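Boletín de Benine · Diciembre de 2023

Taller y segunda mano

¿Merece la pena resucitar una torre vieja?

Por Rianne Postma

Cada invierno vuelve la misma promesa: saque usted del trastero el ordenador de sobremesa, póngale cuatro piezas y tendrá máquina para otros 5 años. Lo repiten las tiendas de recambios, lo repite mi cuñado y lo repetía en junio la hoja de ofertas de Gestwood, que pedía 378 euros por un «lote de renovación» sin aclarar para qué placa servía. Permítanme que lo dude un poco.
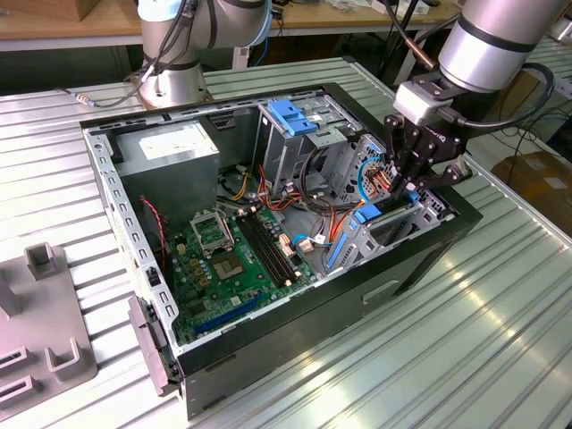 Tiempo de lectura: 3 minutos

Una torre abierta y tumbada engaña mucho. Hay sitio, los cables tienen colores, la fuente está en su esquina y uno piensa que lo difícil ya está hecho. Luego mira el zócalo del procesador, con el soporte metálico levantado y sin nada dentro, y empiezan las cuentas. Un zócalo vacío obliga a buscar un procesador de esa generación precisa, y los vendedores de segunda mano saben muy bien lo que escasea. «Probado y funcionando», dicen los anuncios. ¿Probado por quién, y cuánto rato?

Con la memoria pasa algo parecido. Los módulos antiguos salen baratos hasta que se necesita la pareja exacta, y entonces alguien de Sinaga nos ofrece dos «equivalentes» que la placa puede aceptar o no. Antes de pagar conviene leer el manual de la placa, el de verdad, y desconfiar del resumen que ha copiado un foro de otro foro.

Tampoco me convence la moda de limpiarlo todo a fondo. Me escribió un lector que había repasado los bordes de la chapa con una Dremel «para que quedara fino». La viruta metálica suelta dentro de una caja con placa es una pésima idea, y un borde feo no ha estropeado jamás un disco. Brocha suave, aire y paciencia. Si la chapa corta, guantes.

¿Qué se salva, entonces? Para mi gusto, la caja y sus soportes. Las bahías de chapa aguantan décadas, y los enganches de plástico azul para los discos son de lo poco que se diseñó pensando en quien tendría que abrir aquello más tarde. El disco va en su bandeja, la bandeja entra en la bahía y el destornillador se queda en el cajón. Eso sí, el plástico envejece: si la pestaña no cede, no la fuercen, y miren antes si hay un cable SATA enganchado por detrás.

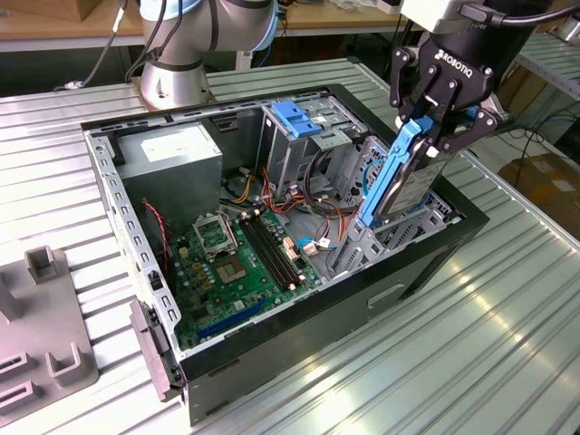
Discos: lo que yo haría

Sacarlos los primeros y con el equipo desenchufado. Anotar el modelo que pone en la etiqueta y copiar los datos cuanto antes en otro sitio. Un disco mecánico viejo sirve para guardar copias de cosas que ya están guardadas en otra parte, y para poco más. Quien venda uno «como nuevo» debería enseñar las horas de uso; de los 13 anuncios que consulté para este boletín, la mayoría ni las mencionaba.

En cuanto al presupuesto, una lectora sumó procesador, memoria, disco y fuente y le salieron alrededor de 1.370 euros, a precios de pieza nueva. Por ese dinero ya no está reparando nada, está comprando otro ordenador y metiéndolo en una caja vieja. Si la suma se les acerca a eso, desmonten lo útil y lleven el resto al punto limpio. Las bandejas azules, guárdenlas. Yo se las cambio por cables.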